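Home Tickets Knowledge Base Service Status Contact Sign In

Mikkelsen Print Services Support
Subject: Color shift on repeat order, Lerkier pattern
Opened by: Ghada Khalaf, Meltside Textiles
Assigned to: Sorcha Aitken, Color Support
Status: Pending customer confirmation

Issue as reported
The customer states that the second production run of the Lerkier pattern does not match the approved strike-off. The royal blue prints darker and leans toward purple. Red and black are acceptable. The first run, produced in July from the same artwork, was accepted without comment. The order consists of 12 rolls, of which 2 have been printed. The customer has placed the remaining rolls on hold.

Log
9:10 a.m. Ticket received. Customer asked to supply the job file, the printer profile name and the heat press settings.

10:25 a.m. Files received. Artwork checksum matches the July version. No change to the design.

11:40 a.m. Profile named in the job file is Curell 34. The July run used Curell 66. The customer was not aware of a change. Workstation records show that the color software was reinstalled between the two runs, and the default profile was restored at that time.

1:15 p.m. Customer instructed to select Curell 66 manually, clear the print queue and reload the job. A reload is required, as queued jobs keep the profile assigned when they were first added.

2:50 p.m. Customer reports that the blue is improved but remains slightly dark at the left side of the roll. Nozzle check requested.

3:30 p.m. Nozzle check shows two missing lines in the cyan channel. One standard cleaning cycle advised, followed by a second check. Customer was advised not to run a deep clean unless the standard cycle fails.

4:05 p.m. Second check complete, no missing lines. Test length to be printed and compared with the strike-off under the customer's own viewing lamp.

Action required
Ms. Khalaf is to confirm the comparison result in writing. The two printed rolls are to be retained until a decision on credit has been issued. Requests for credit should quote the roll labels and be sent to the account desk, not added to this ticket.

Attachment 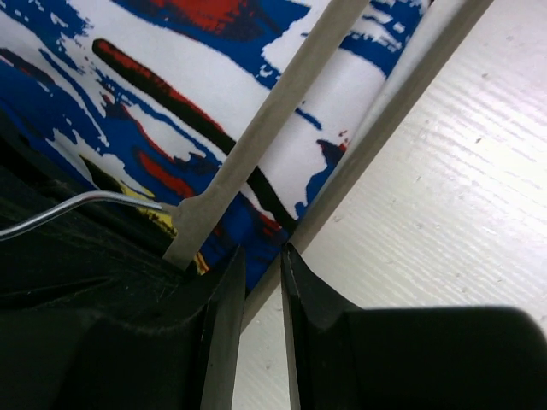 Printed fabric, blue, red and black on white ground.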